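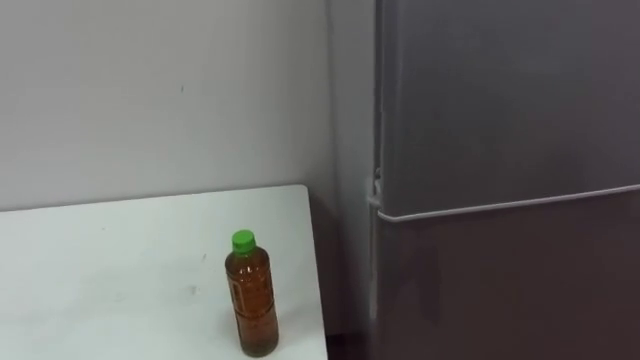
Robotics Software

Thread by Eliseo Ponce, Stevano Robotics Software Group
Reading time: 2 minutes
Print | E-mail

25th April. The Stevano software group has released an update to Ustora, its perception and planning package for household tasks. The posts that follow summarize the changes for teams running the kitchen workspace.

The main change concerns transparent containers. A clear bottle of dark liquid with a green cap, standing on a white table beside a gray refrigerator, was previously reported as two objects: the cap and the body. Ustora now merges the two detections when their vertical axes agree.

Depth readings on clear plastic remain unreliable. The package therefore estimates the bottle's position from its outline and the fitted plane of the tabletop. Raw depth is still written to the log and may be reviewed there.

Table edges receive separate treatment. Where an object stands close to an edge, the planner requests a second view before it commits to a grasp. Teams may disable this request in the workspace settings, although the group does not recommend it.

On our internal set of 97 recorded approaches, the merged detector returned a single bottle in every case but 2. Both exceptions have been entered in the Barua issue tracker with their logs attached.
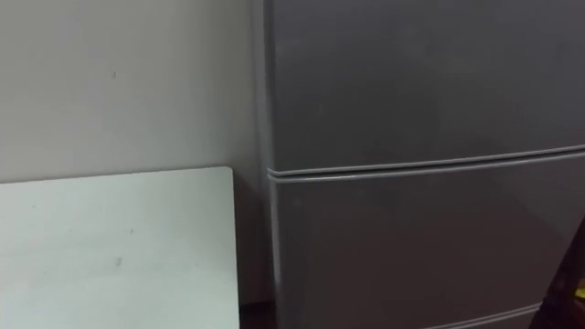 The second area of work is the scene memory. Each object now carries a time stamp and a confidence value, and the value falls when the camera has a clear view of the stored position and finds no match. An object is removed from the plan only after its value drops below the set threshold.

Plain surfaces deserve particular attention. A light wall, a white tabletop and flat gray doors offer few features for tracking. Localization in this workspace now relies on long edges: the table border, the side of the refrigerator and the trim between its doors.

Small marks on the tabletop are no longer passed to the planner as candidate objects. The filter compares their height with the table plane and discards anything that does not rise above it.

Teams using the Branuslow motion controller should update both packages together. The message format for grasp requests has changed, and the earlier controller will reject the new fields without moving the arm.

Door opening is not part of this release. The handle and grip detector is still under review, and a test build is planned for June. Requests for early access may be sent to me through the tracker.

Recent items
Ustora: setting the confidence threshold
Branuslow controller: message format changes
Barua: how to attach a log to an issue
Calibrating a head camera against a table plane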